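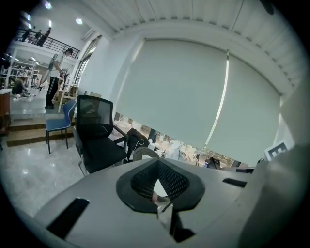 Unit 8: Seating and desk work

Covers the second half of the workplace health module. Bring your notes from Unit 2.

Set the seat height first. Feet should be flat on the floor and knees level with the hips or just below them. Then set the backrest so that it meets the lower back – a tall back is no help if you perch on the front of the seat. Armrests should let the shoulders drop.

Short breaks count for more than long ones. Stand up, walk a little, look at something far away.

Reading: the Ornancombe office study, pages 22 to 31. It covers 258 desk workers.

Task: measure your own seat height at home and at college, and write half a page on the difference.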